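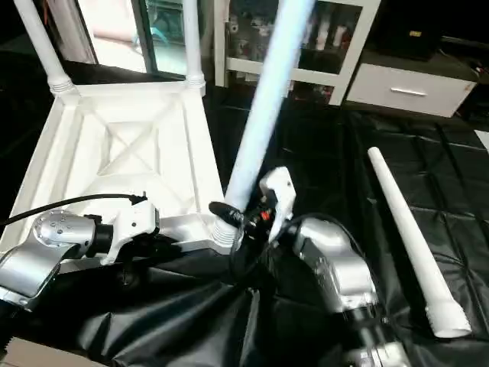

Donavine Knock-Down Utility Stool, Square Seat, White

Item: Dreddale series, screw-leg
Sold by: each, or carton of 6
In stock at Zarnstead: 1,228
Ships from: Zarnstead warehouse
Page last revised: May 12, 2018

Overview

The Dreddale utility stool is a backless plastic seat with four removable legs. It is supplied flat and put together by hand. Typical uses are wash-down areas, changing rooms, potting sheds, craft rooms and overflow seating. It is not a step stool and carries no rating for standing loads.

Seat and legs are molded in the same grade and color. There are no metal parts, so there is nothing to rust if the stool is hosed down or stored damp. The underside of the seat is ribbed diagonally. Each leg tapers and has its thread at the wide end.

Specifications

Seat shape: square
Color: white
Legs: four, identical, interchangeable
Leg attachment: threaded, right-hand
Hardware: none
Tools: none
Static seated load: 10 stools per production lot tested, pass required on all
Storage: seat and legs flat, or assembled
Indoor/outdoor: indoor, or covered outdoor
Warranty: 6 months, molding defects only

Assembly

Work on a flat surface. A sheet or mat under the seat will prevent scuffs on the sitting side.

Place the seat upside down. Start each leg by turning it backward until the threads drop, then turn clockwise. A leg that binds in the first turn is cross-threaded and must be backed out. Bring all four legs to light contact before final tightening. Tighten by hand only. Do not use a strap wrench or pliers on the collar.

Set the stool upright on a level floor and check for rock. If it rocks, loosen all four legs one turn and retighten in diagonal order. Legs are not matched to sockets and may be moved between them.

Check tightness after the first day of use and monthly after that. Stools used on uneven concrete should be checked more often.

Cleaning

Mild detergent and warm water. Diluted bleach may be used for sanitation and must be rinsed off. Acetone, paint thinner and abrasive powders will dull the surface. Water can collect in the ribs on the underside; store upright after washing, or remove the legs and stand the seat on its edge to drain.

Do not put the parts through a commercial dishwasher. Heat from the drying cycle can pull the sockets out of round.

Outdoor use

White parts left in direct sun will yellow and lose impact strength over time. This is not covered under the warranty. Bring stools indoors before a hard freeze. A stool that has been left out in freezing weather should be brought to room temperature before anyone sits on it.

Replacement parts

Legs are sold singly under part 123. The seat is not sold separately.

Part 123 fits all square-seat Dreddale stools made after August 2016. Earlier stools used a finer thread, and the two types will not interchange. To tell them apart, compare the new leg with an old one side by side before threading it in. A coarse leg forced into a fine socket will strip the seat.

Legs from the Zeng round-seat stool look similar but have a longer taper and are not compatible.

Packing

Single stools ship in a plain carton with the legs bagged. The carton of 6 is packed with seats nested and legs bagged in sets of four. Open cartons from the marked end. Report missing or broken parts within 10 days of delivery, with the lot code from the carton label. The lot code is also molded inside one corner of the seat.

Ordering notes

Orders received before noon leave the same business day. Mixed cartons are not available. Gray was discontinued and will not be restocked; remaining gray legs are sold as part 123-G until gone.

Unused stools may be returned in the original carton. Stools that have been assembled are accepted if the threads are clean and undamaged. Return freight is paid by the buyer except for wrong or defective shipments.

Common questions

Can the legs be glued?
Glue is not needed and will void the warranty. Most adhesives do not bond well to this plastic.

Can the stool be stacked when assembled?
No. The legs will mark the seat below and the stack is not stable.

Are floor caps available?
Not for this series. On wood or vinyl floors, adhesive felt pads can be applied to the leg ends. Felt should be removed before wash-down.

Does the stool come in other heights?
One height only. Do not shorten the legs by cutting them. The taper is hollow and a cut end will split.

Related items

Dreddale square seat, bench length
Zeng round-seat stool
Leg, white, part 123
Drain mat, black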